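Radosław Tomaszewski has heard the word "solved" too often. He looks after the grasp planner at Trirano, and when I asked whether learned policies had made his job pointless he pulled a face.

"People show me a demo and say the planner's dead," he said. "Fine. Now put the stuff on glass, with a window behind it. Half of what the depth image tells you is reflection."

He won't quote a success rate without saying what was on the table. The last release logged 313 grasps, and 40 of them failed. A supplier, Gusex, had promised far better.

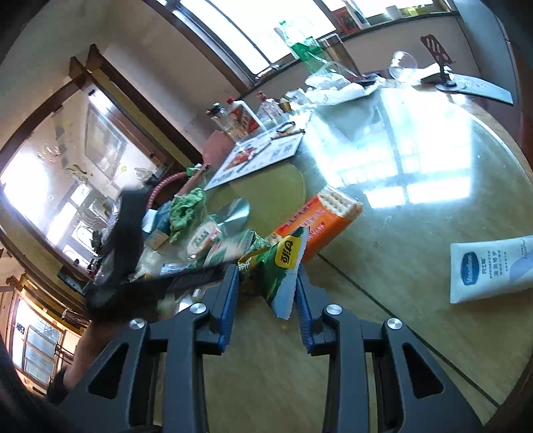
Soft packaging bothers him most. "A crisp packet has no shape. The planner fits a box to it, the fingers close, and the box was a fantasy. So we replan, six times if we have to, and somebody calls that robust."

His colleague Wiesława Stępień is kinder about the new models, and wants one running alongside the old code by August. Tomaszewski will allow it, with the logging switched on.

"I'd like to be wrong — I'd get my evenings back," he said. "But show me the failures first. If there's no folder of failures, I don't believe the rest."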